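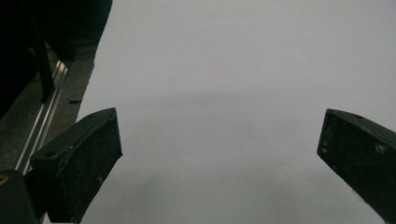 Zendeck hand-held gripper, long-term review

Reviewed by Joana Henriques
August 8, 2019

Verdict: good hand feel, easy to keep clean, but the jaw can close without the trigger being touched. I would hold off until the latch is changed. 2 stars out of 5.

What it is

The Zendeck is a hand-held version of a parallel robot gripper. You hold it by a pistol grip, squeeze a trigger, and two black fingers open and close while the unit records the jaw position. We use ours at Sokthorpe to work out grasps by hand before we program them on the arm. I bought it in April and paid full price.

Everyday use

The fingers are thick angular blocks with beveled tops. They pick up white dust and scuffs quickly, and a dry cloth takes off the dust but leaves the scratches. I have not found that the scratches affect the grip. The balance is good and my wrist was fine after a full afternoon. Battery life is fair.

Thin flat stock is the weak point. Getting a single sheet off a smooth table took me several tries, and the squared tips tend to push it along. The Moncrieff we had before was better at this, though it was heavier and the cable was always in the way.

The fault

In the second month the jaw closed by itself. I had it open over the bench with my left hand between the fingers, moving a part, and nothing on the trigger. It shut on my knuckle. The force was enough to bruise and not enough to cut.

It did the same thing 4 more times over the next few weeks. Each time the jaw had been left fully open for at least 60 seconds. Obed Asante, who looks after our test equipment, opened up the housing and found that the hold-open latch only catches on a very small lip. If the unit warms up or gets a knock, the latch can slip and the return spring does the rest. He also pointed out that the stop button cuts power to the motor but does nothing about the spring. I had assumed it made the jaw safe, and the manual reads that way too.

Support

I wrote to the seller, Pivden, and got a reply in two days. They sent a new latch free of charge. It has the same lip as the old one. The jaw has slipped once with the new part fitted, and Pivden has now offered a refund - I have not decided whether to take it.

If you already own one

Close the jaw before you put it down. Don't reach between the fingers, even with the power off. If you have to clear something from the gap, use a stick or tweezers. Obed cut a small block that wedges the fingers apart, and we put it in whenever we clean the tips.

Would I buy it again? With a proper mechanical lock on the jaw, yes. As sold, no.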